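Unit 4: Screen placement and daylight

Place the monitor so that windows are neither directly behind it nor reflected in it. If the room does not allow this, lower the blinds before adjusting brightness. Horizontal work on the desk needs 300 lux or more -- check with the meter, blinds down.

Set chair height first, then the screen. Keep cables off the area used for writing.

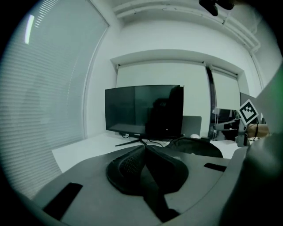
Fig. 11. Desk with a window bay behind the monitor, roller blinds fitted. Venetian blinds at left.

Reading for September: Kesard handout, page 16.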